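Saturday at the Hutirdale mill open day

The Lolter furniture works in Hutirdale opens its doors once a year, in August, and I have meant to go for a while. The bus from Ciltencombe leaves at 9:15 and stops at the bottom of the mill road. From there it is a ten-minute walk uphill. Parking is possible in the field across the road, but the line of cars was already long when I got there.

Entry was free. You sign in at a folding table, get a sticker and a pair of foam earplugs, and wait for the next group. Ours was led by Setsuko Wada, who runs the finishing department and has worked at the plant since it was still making school desks.

The tour starts in the yard, where boards are stacked under a long roof with strips of wood between the layers to let the air through. Most of the stock is ash and beech. Wada said a stack stays outside for a year or more before it goes into the kiln, and that the kiln takes another 6 weeks for the thicker boards. One of the kilns was open and we could step in. It smelled like vinegar.

The saw hall was shut down for the day except for one planer, which they ran for us twice. Even with earplugs it was loud. After that came the pressing room, where sheets are glued to core board. The press heats to 60 degrees Celsius, lower than I expected. A man from Quintana, the company that supplies the glue, was there to answer questions, and he got a lot of them, mostly from people with a chair to fix at home.

I liked the sample room best. The plant keeps a piece of every finish it has sold, almost 1000 of them, in flat drawers with paper labels. Printed wood grain has its own set of drawers. Wada explained that a printed pattern repeats, and that cheaper ones repeat sooner, so on a long counter you can find the same knot again and again. She passed around two pieces and asked which one was real. Our group split down the middle. I got it wrong.

Lunch was in the canteen: bean soup, rolls, and plum cake. The soup was good and the coffee was weak. The seconds shop next door had stools with small dents for 40 dollars and a bin of offcuts sold by weight. I bought a bag of beech ends for the stove and carried it back down the hill, which I regretted by the second bend.

The last tour goes in at 3. Wear closed shoes, as they do turn people away in sandals. The upper floor can only be reached by stairs. 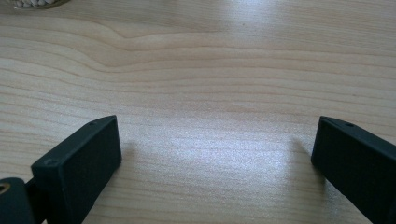
Wood grain on a pale tabletop, with light across the middle.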